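**Mon 4 January**

# Skulent Says No to the January Clear-Out

Skulent, the home storage shop, will not be running a new year decluttering sale. We ran one last year, and we have doubts about what it did for anyone.

Every December the same claims start up. Buy the right boxes and the mess will go away. Clear one shelf and you will sleep better. We sell boxes and shelves for a living, and we have yet to see good proof of either claim. The Jakerura method, which tells people to empty a whole room in one weekend, strikes us as a fine way to end up with a full hallway.

So we asked our customers. Nearly 900 replied to a short survey by email. Many said that a shelf they had cleared in January was full again by spring. A survey of our own mailing list is weak evidence, and we would ask reporters to treat it that way. We have seen bigger promises made on less.

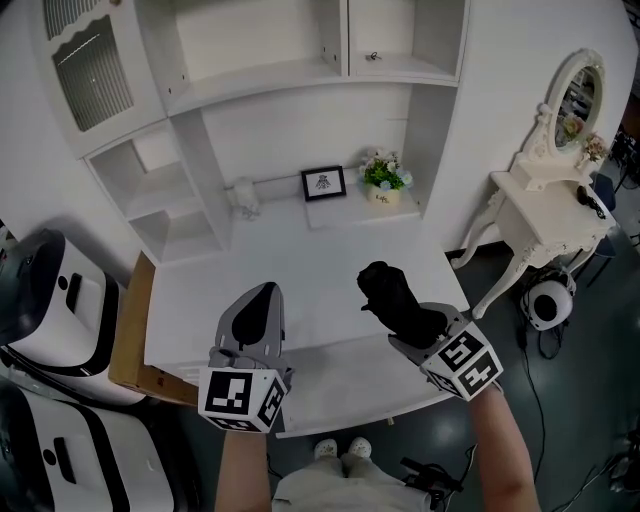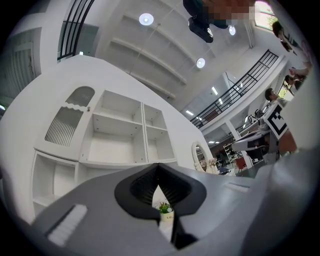
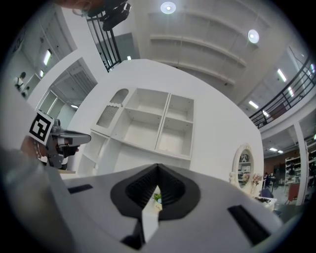 In place of a sale, Skulent is changing two things. Shoppers can now return any unused storage item for six months, up from 30 days under the old policy. We are also dropping the words "life-changing" and "stress-free" from our catalog and our store signs. They were our words, and we could not back them up.

The Arai shelving line stays on sale at its normal price. It holds books, plants and whatever else you put on it. It will not make you a calmer person, as far as we know.

We are holding off on the Flekik storage app, which was due in our stores this month. The app asks users to log everything they own. Our testers gave up before they finished the kitchen, and the maker has not yet told us why anyone would want the list.

The longer return period starts today in all Skulent stores and covers items bought in December. Bring the receipt. Items that have been put together or drilled can't be returned.

Press questions can be sent through the contact form on the Skulent website.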